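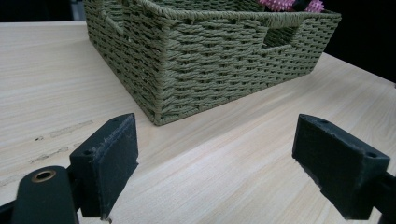

Toy pickup is the chore I get asked about most, and it's the one I'd tell you to start with if you want to find out whether a machine can help around the house yet. Short version: sort of! A robot vac will happily go around a mess, but putting things away needs fingers. Pick your container first. I'm a big fan of woven cord like the green one, with a thick rolled rim and handle holes in the walls, and a spiky pink toy is a good first customer as there's plenty for the fingers to bite on.

What you'll need: a table, a basket, one soft toy, and two hand-held grippers so you can do the job yourself before asking any software to copy you. I log everything in Drusska (the free version is fine) and train on a secondhand Nakon arm I picked up last September.

Step 1. Clear the table down to the basket. Clutter can wait for week two, trust me.

Step 2. Sit down square to the table and get comfy. You'll be there a while.

Step 3. Open both grippers before you go anywhere near the basket. I like one low near the front edge and the other up close to the rim, so they aren't fighting for the same bit of air.

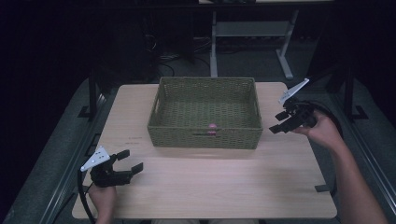 Flaltia wrote in to say that baskets are the easy part, and that no machine is ready for the house until it can cope with a sock stuck under the couch. Fair enough, mine can't. My arm gets stumped by a sock in plain view, never mind the couch.

Step 4. Reach in over the wall, close on the toy, lift straight up and set it down on the table. Then put it back. Do 40 of these, take 15 minutes for a cuppa, and go again.

Step 5. Move the basket a little between rounds. I skipped this the first time and ended up with an arm that was brilliant at one exact spot and hopeless everywhere else!

I've done 3,000 pickups so far, and the arm is still slower than a grumpy toddler. Would I let it tidy the lounge room on its own? Not yet. Next up I'm trying the same drill with tea towels, which are floppy and awful, so start with the toy.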